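Salside Shared Workshop
Minutes of the arm build meeting, 10/20/20

Minutes taken by me, Hatice Uçar, because I was nearest the pen again. Sorry in advance for the bits where I wandered off to put the kettle on.

Apologies: Liem sent theirs, as the delivery slot clashed, so anything to do with ordering from them is held over to November.

Last time's minutes. Read and agreed, with one fix. I'd written that the elbow bracket was finished and it very much wasn't (it had been drilled, which I got excited about). Changed to "drilled".

The elbow motor. This took up most of the evening, so I'll try to get it all down. We've had grumbling from the elbow joint for weeks and we'd agreed to stop guessing and take a motor to bits. I did the talking through and everyone else leaned in. The general feeling was that the windings are worth keeping and we shouldn't write the motor off until somebody has put a meter across them. I said I'd do it and bring the readings. We also had a good long chat about bearings, with one camp for swapping them whatever happens and the other for cleaning and seeing how it goes. I'm in the first camp! They're cheap and I don't want to open the thing up twice. Agreed in the end to order new ones, and to keep the old ones in a labelled bag in case the size turns out wrong.

Somebody asked if we could go back to a geared servo for the elbow. We could, but we'd lose the nice smooth back-driving that made us pick brushless in the first place, and I'd have to redraw the bracket (see above, drilled). Left as it is.

Driver boards. The Zekby board is still the favourite. It behaved itself for a full 60 minutes on the bench with the shoulder motor, and the heat sink was warm but I could keep my thumb on it. The spare is on the shelf by the door with a note on it, please don't borrow it for the kiln project, we do need it. Current limit stays at 4 amps until the elbow is back together, and after that we'll talk about it.

Wiring. It's a bird's nest and I'll own up to most of it. We're going to re-run the encoder cable away from the motor leads and put proper strain relief where it leaves the shoulder. I'd love it if people could write on the tape which end is which, in pen, in letters a person can read.

Software. Short one. The homing routine works if you start with the arm folded and sulks if you don't. I've got a fix half written on the laptop and want 2 evenings with it before anyone else pulls the code.

Money and shelf space. We paid Zurkham for the aluminium, invoice 1809, and the receipt is in the tin. The offcuts need a home, so if you have a box with a lid, bring it along and I'll be very grateful.

To do before November: me on the winding readings, the bearings and the homing code. Everyone on the cable night, bring side cutters.

Any other business. The big vice is stiff again. Biscuits were excellent.

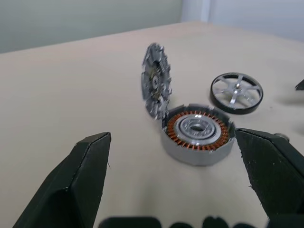 Page 2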